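**To:** assembly-methods list
**From:** Manipulation Methods Group, Plenmont Institute
**Subject:** Re: [assembly-methods] Questions on the Plilla gear insertion results

Dear list members,

The group thanks the Lillumville laboratory for its careful reading of the October report. The message is quoted in part below, with our replies placed after each section. Where a reply corrects the report, we say so, and the correction will appear in the next revision.

> We have been trying to reproduce the gear insertion policy described in your report on Plilla, and have a number of questions before we commit more machine time. First, the report states that the policy was trained on 3000 simulated episodes, but the log file released with it lists 3887. Which number should we use when comparing against our own runs?

Please use 3000. The log file lists every episode that was generated, including those that were later removed by the filter described in the appendix. The filter discards an episode if the gear leaves the grasp before the approach phase begins, or if the planner returns a path that crosses the joint limits of the arm. After filtering, the set was cut to 3000 by random draw so that it would match the size of the sets used for the other two parts. The report ought to have stated this in the main text. The draw was made once, with a fixed seed, and the seed is recorded in the header of the split file.

We would ask that comparisons not be made against the full log. The discarded episodes are not labeled with a reliable outcome, and a policy trained on them will learn to hesitate at the start of the approach. We observed this ourselves in an early run, where the arm stopped short of the shaft for long periods and then timed out.

> Second, we are unsure how the grasp is initialized. Section 4 says the gear is "presented to the shaft in a held state," and we took this to mean that grasping is not part of the learned task. Our own version starts with the gear on the table, and our success rate is well below yours. Is this the likely cause?

It is very likely the main cause. Each episode begins with the gear already between the fingers. The pick is scripted and is not scored. The reported success rate covers the approach, the alignment and the insertion only. A policy that must also pick the gear from the table is solving a longer problem, and its errors in the pick carry forward into the alignment.

If you wish to keep the pick in your task, we suggest reporting two figures: one for the whole sequence, and one for insertion given a successful pick. The second of these may be placed beside ours. The first may not.

The starting pose is varied by a small shift along the finger surface and by a small rotation about the axis of the gear. The limits are given in the configuration file under the entry for initial grasp noise. We caution that an earlier version of this file gave the rotation in degrees while the loader expected radians. Copies downloaded before the October report carry the error. With those copies, the gear begins at what amounts to an arbitrary angle, and the alignment phase becomes much harder. Please check this before looking elsewhere.

> Third, the report evaluates on 936 held-out trials. Were these trials drawn from the same distribution as training, or were the lighting and camera placement changed? The text can be read either way.

The 936 trials use new seeds for the grasp noise and the shaft position. Lighting strength and camera placement are varied within the same limits as in training. They are therefore held out in the narrow sense, and no claim is made about wider changes. The wording in the report suggested more than this, and we regret it. The revised sentence will read: "Evaluation trials share the ranges used in training and differ only in their random seeds."

A separate test with wider camera offsets has been started. We do not yet have results that we are prepared to circulate. The trials are being run on the Bukhari cluster, whose queue is closed for maintenance each Sunday, and the work has moved more slowly than planned.

> Fourth, why does the policy need images at all? The simulator knows the pose of the gear exactly. Our group has found that a state-based policy trains faster and inserts more reliably.

We agree with the observation. A state-based policy is the teacher in our method, and it does insert more reliably than the image-based student. The student is trained to copy the actions of the teacher from images and joint readings alone. Its purpose is transfer to a cell in which the exact pose is not available. In such a cell the gear may shift in the grasp during motion, and the joint readings will not show it.

Training takes place in 2 stages. In the first, the teacher is trained with full access to the state. In the second, the student acts in the simulator while the teacher labels each step with the action it would have taken. The student is corrected on the situations that its own mistakes create. We tried training the student only on recordings of the teacher, and it performed poorly once the gear had drifted from the path. The teacher seldom drifts, so the recordings held few instances of recovery.

> Fifth, our rendered views appear sharper and more colorful than the description in your report suggests. We are using the default materials. Could you say what the policy is given as input, and whether the blurring matters?

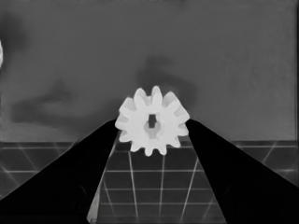

The default materials should be replaced. Plilla ships with materials intended for presentation, and the training configuration overrides them with plain ones. The override is applied only if the material path is set, and the loader gives no warning when it is missing. With the override in place, a rendered view should have a white gear, black fingers, and gray for the wall and the gridded tabletop, with edges that are slightly soft. If your views are markedly more colorful than this, the path has not been found. The strong difference in tone between the gear and the fingers is useful during the early part of student training. We do not regard it as a property that can be assumed in a physical cell, and the color of the fingers is changed at random in the later part of the second stage.

As for the blurring, we compared students trained with and without it. The student trained on sharp views did slightly better in sharp evaluation and clearly worse when blur was added. The student trained on soft views changed little between the two conditions. We therefore recommend keeping the blur, and applying it before any resizing. Applying it afterward removes too much detail from the teeth, and the student then has difficulty judging the rotation of the gear.

> Finally, how do you define success? We count a trial as successful when the gear touches the base of the shaft.

Our definition is stricter. The gear must be seated at the base, the fingers must have opened, and the gear must remain seated after the arm has withdrawn. Contact with the base is not enough, as a tilted gear can touch the base on one side and then lift when the fingers open. This was the most frequent kind of failure in our own evaluation. We would welcome a count from your group under both definitions, given that the gap between them is informative in its own right.

Teeth that fail to mesh with a neighboring gear are not counted as a failure in the single-gear task, as no neighboring gear is present. The task with two gears is described in a separate section of the report and has its own rule. The two sets of results should not be combined.

The following items will be changed in the next revision of the report and the released files:

- The relation between the 3887 generated episodes and the 3000 used for training will be stated in the main text.
- The sentence on the evaluation trials will be replaced as given above.
- The configuration loader will stop with an error when the material path is missing.
- The unit of the rotation noise will be written into the name of the entry.
- The definition of success will be moved from the appendix to Section 4.

Groups that hold their own copy of the configuration file are asked to compare it with the current one before reporting further results to the list. Questions on the two-gear task should be sent under a new subject line, so that the two discussions can be kept apart in the archive.

Respectfully,

Manipulation Methods Group
Plenmont Institute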